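Garment Handling Automation: Frequently Asked Questions for Employees
Garkia Textile Services, Mutis site
Updated 5 Jul 2021

What is changing in the sorting and folding area?
The company is introducing robot arms for part of the work of spreading and folding clean garments. The system, supplied by Kodeslow, works alongside the existing hand-folding tables. Sorting, inspection and packing stay with the present teams.
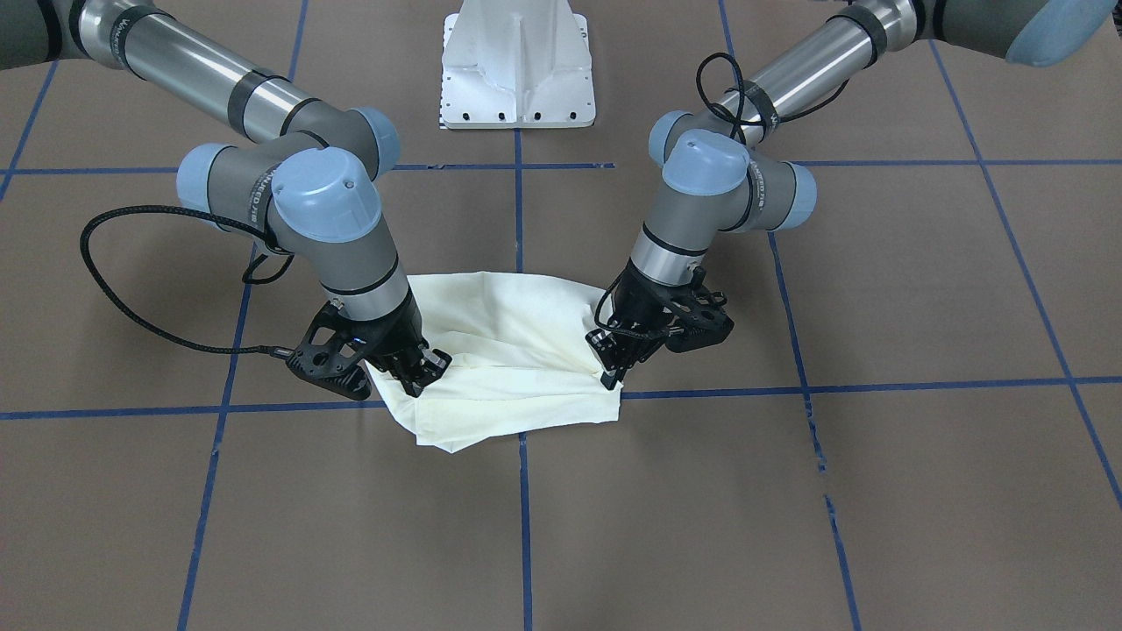
Two arms holding a cream-colored cloth over the taped work surface.

Will any positions be removed?
No position at the Mutis site will be removed as a result of this project. The site employs 95 people, and the agreement signed in May covers all of them, including those on part-time contracts. Employees whose tasks change keep their current pay grade.

How much of the daily volume will the arms handle?
The planned share is 580 garments per day, mainly T-shirts and other light knitwear. Heavier items, and anything with buttons or zippers, will continue to be folded by hand.

Who will work with the arms?
Each shift will have two trained operators. Applications are open to all folding staff, and no technical background is required. Training takes place during paid hours and is given by Hacer Güler.

What will an operator do?
An operator supplies garments, checks the finished work, and stops the arms when a garment is badly placed. Operators do not carry out repairs. Faults are reported to the shift office. 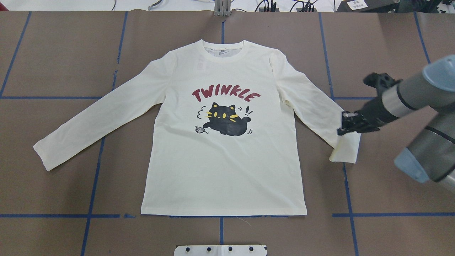
Mimoza Zupan writes that she applied for training but would like to know whether operators can return to hand folding if the new work does not suit them. She adds that standing and watching may tire a person as much as folding does.

Can an operator return to a previous post?
Yes. A request may be made in writing at any time during the first two months, and the previous post is held open for that period. Stools will be provided at the operator stations, and operators may ask to alternate with the hand-folding tables within a shift.

Does this apply to the Saraç site?
No. Saraç staff will be informed separately if a similar change is proposed there.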